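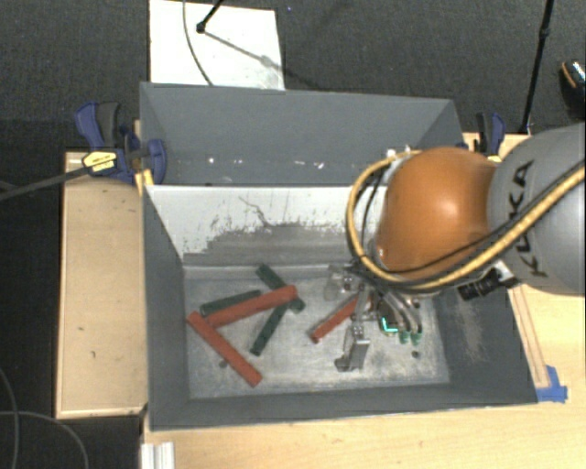 Warum sortieren Leute ihren Keller eigentlich erst, wenn ein Umzug ansteht? Weil vorher der Platz nichts kostet, so haben es uns jedenfalls die meisten Haushalte in Granwood erzählt.

Kategorie: Wohnen & Alltag | Aufsätze

3.2 Aufbewahren auf Verdacht

Ich gebe zu, mit diesem Abschnitt habe ich am längsten gekämpft (Eulalia Godoy hat drei Fassungen davon gelesen, danke!). Wir waren in 39 Haushalten, je 90 Minuten, und fast überall ging es irgendwann um Reste: Leisten, Rohrstücke, Schrauben, Stoffbahnen, alles »noch gut«. Abb. 4 zeigt lange, schmale Stäbe in Rot und Dunkelgrün auf verschrammtem, metallisch grauem Boden. Um solche Formen kreisten die Gespräche ständig, denn Langes passt in keine Schublade und landet dann eben hinterm Heizkessel.

Spannend fand ich die Begründungen. Neun Haushalte nannten einen konkreten Plan, ein Regal etwa oder ein Hochbeet. Die übrigen redeten von »irgendwann«, und zwar ganz ohne schlechtes Gewissen! Nikolaidis nennt das in ihrer Kisamthorpe-Studie Vorratsdenken ohne Vorrat, und ich mag den Begriff, auch wenn er mir für die älteren Befragten zu streng klingt. Wer Mangel erlebt hat, rechnet anders. Dazu mehr in Abschnitt 4, wo ich die zweite Befragungsrunde vom Dezember auswerte.

Diese Website verwendet Cookies. Mit der weiteren Nutzung stimmen Sie dem zu.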